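Section 4. Recording a task by hand

This section covers recording with the Ninesar hand tool. Recording by remote control, with the arm switched on and the operator at the desk, is in section 5. If you have not yet charged the tool and paired it with the Brorano base unit, go back to section 3.

4.1 Before you start

You will need:
the hand tool, charged
the base unit, switched on and in the same room
the task card for the job
the objects named on the card

Read the task card all the way through. It gives the start layout, the order of the moves and the end layout. Cards with a grey stripe are practice cards and their recordings are not kept.

CAUTION: The linkages on the hand tool can pinch. Keep your free hand away from the pivots while you squeeze the trigger.

4.2 Setting up the hand tool

1. Hold the tool by the grip and press the power button until the light turns steady green.
2. Wipe the lens with the cloth supplied. Do not use kitchen roll.
3. Check the finger pads. They should lie flat on the fingers with no lifted corners. Replace them as a pair (see 9.2).
4. Squeeze the trigger fully, then let go. The fingers should close and open without sticking.
5. Choose Calibrate on the base unit and squeeze the trigger twice when asked. The reading for fully open should fall between 1865 and 2000. If it is lower, loosen the trigger cable by half a turn and calibrate again.

Note: Calibration is lost when the battery is changed.

4.3 Mapping the room

The tool works out its own position from what the lens sees, so it needs a short look at the room before the first recording.

1. Stand at the working position.
2. Choose Map on the base unit.
3. Sweep the tool slowly from left to right and back again, then up and down, at about the speed you would wipe a window.
4. Wait for the double beep.

If you hear one long tone, the map has failed. Put on more lights or draw a blind against direct sun, then repeat from step 2. Map again whenever large furniture has been moved. Small objects on the work surface may be moved freely.

4.4 Recording

1. Lay out the objects as the card says.
2. Hold the tool still over the work surface with the fingers open.
3. Press Record and wait for the beep.
4. Carry out the task at an even pace. Use only the tool. If you touch an object with your other hand, the recording must be thrown away.
5. When the end layout is reached, hold still again and press Record to stop.
6. Press Keep or Discard.

A single recording can hold up to 1540 pictures. The base unit gives a warning tone shortly before the limit. Recordings that reach it are saved but marked Long, and the Akpan training software skips them unless you tell it otherwise.

4.5 Picking up cutlery and other thin objects

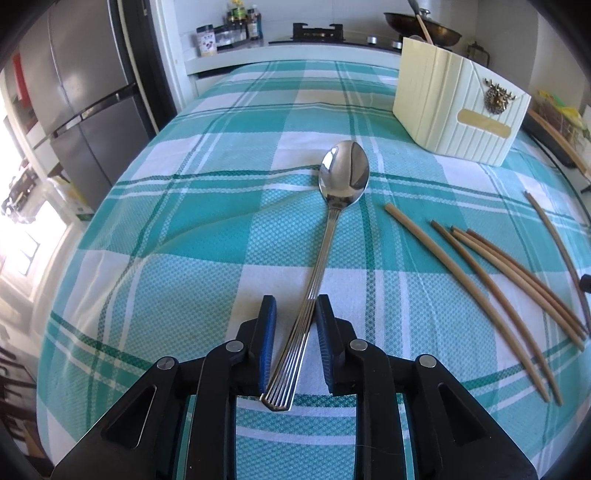 Thin objects need a slower approach than cups or boxes, and most failed grasps happen in the last few centimetres. Bring the fingers down one on each side of the object and let the pads do the gripping. A spoon lying face down, with its handle towards the tool, can be taken by the handle without turning your wrist far. Chopsticks lying at a slant need the wrist turned until the fingers close across them, and where several lie close together, start with one that has clear space beside it. Close gently, pause, then lift straight up.

CAUTION: Do not press the finger ends into the table. A tablecloth will drag and shift the other objects.

If you drop an object within reach, pick it up again with the tool and carry on. Recordings with one recovery are useful for training. If it falls to the floor, stop and press Discard.

4.6 Sending recordings to the robot

1. Place the hand tool in the dock.
2. Choose Transfer. Leave the tool in place until the light stops flashing.
3. Enter the card number and choose the Nudura arm from the list.
4. Check that the status reads Ready. If it reads Error 9, remap the room and record the set again.

The first run on the arm must be at low speed, with the stop button within reach. See section 6.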